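Flovo Unsold Produce Log

Data card, version 1.1
Last updated: December 29, 2025
Maintained by: Noémie Rey and Quentin Ferrand

What this is

A set of CSV files recording fruit and vegetables that left the shelf unsold at 40 Flovo grocery stores, and where each lot went afterward. Store staff enter a line whenever a lot is pulled. The log was started to see how much produce could be donated or marked down before it reached the compost bin, and it is shared so that other small retailers can compare their own records.

The log covers produce only. Bread, dairy and prepared food are tracked in a separate system and are not part of this release.

Files

lots.csv - one row per lot pulled from the shelf
stores.csv - store code, floor area band, town size band
products.csv - product code, group, usual unit of sale
pickups.csv - one row per collection by Le Goff, our hauler
changes.txt - corrections made since version 1.0

All files are UTF-8, comma separated, with a header row. Decimal marks are points. Empty fields mean the value was not entered; they do not mean zero.

Columns in lots.csv

lot_id: text, unique across all stores
store: two-letter code, matches stores.csv
product: matches products.csv
pulled_on: date the lot left the shelf
weight_g: weight in grams, scale reading after the crate is deducted
reason: one of the 11 reason codes listed in products.csv under the second header block
outcome: markdown, donated, feed, compost, or unknown
pickup_id: filled only when Le Goff took the lot

A lot sold at a reduced price keeps the outcome "markdown" even if part of it was thrown out later. Stores are asked to open a second lot for the remainder. Most do, but the smaller ones skip it when they are short of people, so compost weight is probably too low for those stores.

How the data was collected

Staff weigh each crate on the back-room scale and type the reading into a tablet form. The form rejects anything under 40 grams. Before March the form had no lower limit, and single items were sometimes logged alone; those rows were left in and can be filtered by weight.

Sarahí Cuevas wrote the form and the nightly export. Ginette Carré visits stores to check the scales, and her notes are the source for most entries in changes.txt. The Ciraren store used a paper sheet for its first weeks and the entries were typed in later. They carry the letter P at the end of lot_id.

Known problems

Reason codes are a matter of judgment. "Soft" and "overripe" overlap, and two people looking at the same crate will not always pick the same one. We suggest merging them.

Donated lots are recorded when they are set aside. If the food bank turned one down, the row was not always updated.

Rows over 1000 kilograms are typing errors - usually grams entered twice - and have been removed. Less obvious errors are still in there.

Store floor area is given as a band to keep individual stores from being identified. Please do not try to match codes to addresses.

What it should not be used for

The log has no sales figures, so it cannot give a waste rate. It also should not be used to rank stores. A store that logs carefully will look worse than one that does not.

Loading

The files open in any spreadsheet program. In the Vollollow reporting tool, import stores.csv and products.csv first, then lots.csv, or the lookups will come up blank. Set weight_g to whole number by hand; the tool reads it as text.

License and citation

Free to reuse with credit to Flovo. A link back to this page is enough. If you publish a chart, please state the version number.

Product groups

Codes in products.csv start with the group:

FR - fruit sold by weight or by the piece, such as apples and plums
BE - berries in trays
RT - roots and tubers
LF - leaves and herbs
OT - everything else, including mixed bags

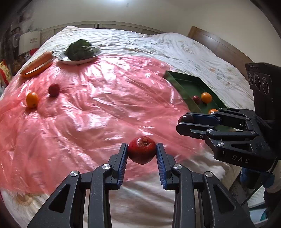
Contact

Corrections go to Baptiste Moulin at the Flovo supply desk. Include the lot_id and the file version.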